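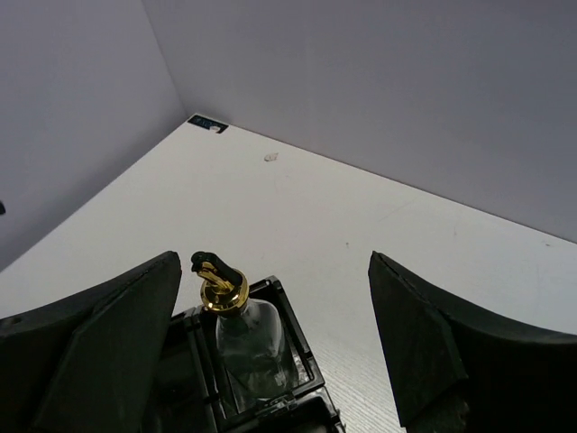

Frequently asked questions: hiring the Gumcombe Hall meeting rooms

Last updated 24 May 2020

How do I book a room?
Fill in the booking form and email it to the office. Phone bookings are accepted for the Arain Room only. Your booking is confirmed when you receive an invoice with a reference number.

What does it cost?
The Arain Room is $48 per session. The main hall is $174 per session on weekdays and $347 for a full day on weekends. A session is four hours, including your set-up and pack-up time.

Is there a bond?
There is no bond for the Arain Room. Main hall hirers pay a refundable bond equal to one session. It goes back to the account it was paid from, usually within ten working days.

Do regular groups get a discount?
Yes. Groups booking ten or more sessions in a calendar year pay 20 per cent less. The discount does not apply to full-day weekend bookings.

Can I bring my own food?
Yes. The kitchen has a fridge, an urn and a four-burner stove. Bring your own tea towels. Barbecues can be used on the concrete area behind the car park but not under the verandah.

Can we serve alcohol?
You can serve it at a private function if you tick the box on the form. If you plan to sell it, you need a licence, and we need a copy at least 14 days before the event.

Can I put things up on the walls?
Use removable putty or the picture rail. Sticky tape, nails and staples are not allowed in any room. Helium balloons are fine in the Arain Room but not in the main hall, where they get caught in the fans.

Do I need insurance?
Businesses and incorporated groups need their own public liability cover. Private hirers are covered under our casual hirer policy, which has an excess of $2,000.

Where do I park?
Use the gravel car park off Edska Street. Please leave the two bays beside the ramp for permit holders.

What if I need to cancel?
Cancel seven days ahead for a full refund. Inside seven days we keep half the hire fee. Bookings cancelled by us since April are refunded in full, or you can move to a new date.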